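Prurkach Street social housing: has anyone been past the site lately?

Posted in: Council and Development

hokena_local
The September update from council says stage one of the Prurkach Street homes is "substantially progressed". I walk the dog past there every morning and I'd like to know what they think substantial means. The fence is up, the sign is up, and there's a portable toilet. We were told 200 homes. Does anyone know what's been built?

Zsófia Fülöp
I went to the information night at the Burano Centre. The project officer said services are in the ground and that's the bit you can't see from the footpath. Sewer, stormwater, power. She seemed to know her stuff, for what it's worth.

ratepayer_no_8
Services in the ground was the line at the last information night as well. At some point the ground must be full.

Zsófia Fülöp
Fair enough, but they did have drawings for the drainage and they answered questions on it for a good while. I don't think it's all smoke.

gumboots
I did subdivision work for years before my knees went. Underground works on a sloping block do take ages, and that block slopes a lot. What bothers me is the contract. Kuzmenko got the job for stage one and as far as I can tell there was never a public notice about who has stage 2. If stage 2 hasn't been let, then 200 homes is a number on a sign.

hokena_local
That's my worry. I rang the council office and was told to check the website. The website says to ring the council office.

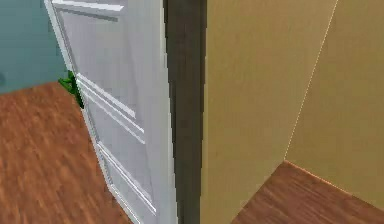 So I've put in a written request for the building schedule and the payments made so far. They have to answer or give a reason why they won't. I'm not holding my breath, but at least there'll be a paper trail. If anybody else wants to send one in, ask for the dates as well as the dollars. Last time I only asked for dollars and got one total with no breakdown.

Ildikó Bíró
My mum is on the waiting list, so I follow this pretty closely. She got a letter saying 8 homes would be ready for the first tenants and the rest would follow "in line with funding". There was no mention of 200 anywhere in it. I asked her housing worker and she hadn't heard that figure either.

ratepayer_no_8
Eight! Could you post the wording?

Ildikó Bíró
I'd rather not put up her letter, sorry. The part I quoted is word for word.

burano_bill
You lot would complain if they handed out gold bars. Nothing got built on that block under the previous council. At least this one has a builder signed up. Big jobs run late, that's life.

gumboots
Bill, running late is fine if you say so. Saying "substantially progressed" when there isn't a slab down is something else. I'd have been sacked for putting that in a site report.

burano_bill
Have you been inside the fence? You don't know there's no slab.

gumboots
No, I haven't. I've looked from the top of the hill, where you get a decent view of most of it. The back corner is behind the trees, so if they've poured something there I'll take it back.

Zsófia Fülöp
The officer did say the first 3 slabs would go in at the back corner. I've got it in my notes. She didn't give a date.

ratepayer_no_8
Of course she didn't.

hokena_local
OK, I'll take the dog round by the creek track tomorrow, you can see the back from there if the grass isn't too high. Will report either way. Bill, if there are slabs I'll say so.

burano_bill
I'll hold you to that.

Ildikó Bíró
Please do post what you see. Mum's lease runs out soon and she keeps asking me whether to renew.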